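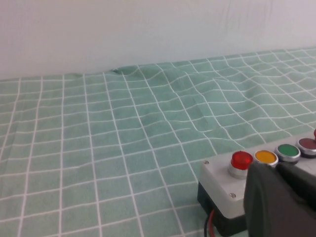
Tablecloths - getting the creases out, keeping the thing flat

Print this page | E-mail this page

Quick one, typing this between loads. People keep asking about checked and grid cloths in particular. Plain cloth, you can live with a ridge in the middle. A grid shows everything. Every line bends and your eye goes straight to it. Pale ones worse.

First, read the label. Cotton, poly-cotton, wipe-clean, all different. No label? Test a corner on the underside, lowest heat, work up.

COTTON

Iron damp. Not wet, damp. If it dried all the way, spray it, roll it up like a towel, leave it while you do somthing else. Iron from the wrong side first. Start in the middle, go out to the edges. Follow the lines of the check, never diagonal. Diagonal pulls the weave and then your squares are diamonds and they stay diamonds till the next wash.

Big cloth, small board: do it on the table itself. Old blanket down, then a sheet, then the cloth. Don't do this on a varnished top unless the blanket is thick. Mine wasn't, January, white bloom the size of the iron. Naheed Sandhu got it out for me with a dry iron over a folded t-shirt, low, a few seconds at a time. Works on some finishes. Not all.

POLY-COTTON

Cooler. Take it out of the dryer while it's still warm and lay it straight on the table, smooth with flat hands. Half the time no ironing at all. Leave it in the basket overnight and you've set the folds, good luck.

WIPE-CLEAN / VINYL

No iron. Ever. Hair dryer on medium, keep it moving, smooth behind it with your other hand. Or lay it out in a sunny room for an afternoon. Or roll it backwards round a cardboard tube, the opposite way to how it wants to curl. Leave overnight.

BACK EDGE AGAINST A WALL

This is where most of the bunching comes from. Table pushed up to the wall, cloth caught behind it, no slack to go anywhere, so it rides up in a lump and a fold runs out across the middle. You can smooth from the front all day and just be chasing it.

Pull the table out a hand's width. Let the back drop. Smooth from the back toward you, then left and right. Push the table in again slowly, one person each end if you can. Lift, don't drag.

If you never sit at that side, skip the drop. Fold the spare under itself so it stops right at the table edge. Two strips of double-sided tape underneath. Shagufta Kazmi uses Orakzai tape and says it peels clean. I use whatever's in the drawer and it doesn't.

STUFF ON TOP

Set heavy things down, don't slide them. Sliding is what makes the ridges. Anything with a hard case, lift it with both hands, put it down flat, then smooth round it. If it has little rubber feet they grip the cloth and take it along every time somebody leans on it or pushes a button. Put a cork mat under, or a square of that rubber shelf mesh under the CLOTH at that spot. The second one is better and you can't see it.

Check underneath for screw heads too. Cheap felt dots from the hardware store. Three is enough on most things, as long as it sits level.

CLIPS AND WEIGHTS

Metal clips fine on a thin top. Too thick, they ping off. Hanging weights OK outdoors, silly indoors, they bang your knees. An old blanket or a proper felt underlay beats both. Mine's a Lundavum, cut down, 160 cm long for a 165 cm table so it doesn't peek out. Measure the table, not the old cloth! The old cloth has shrunk.

STORING

Don't fold in quarters and put a stack on top. Roll it. Tube from wrapping paper, slit down the side if it's too fat for the shelf. Mohsin Usmani hangs his over a trouser hanger with a bit of pipe foam on the bar, no crease at all, takes up closet space though.

If you have to fold, fold in thirds, and change where the folds fall each time. Same line every time and it wears through along there, and a pale cloth goes gray on the fold and that dosen't wash out.

QUICK FIX, GUESTS AT THE DOOR

Spray bottle, fine mist, pull tight with your hands, hair dryer. Works on cotton and poly-cotton both. Worst bit goes under the fruit bowl.

Starch page is separate, still half written. Suqin Lü sent me a rice water one I want to try first.

Print this page | E-mail this page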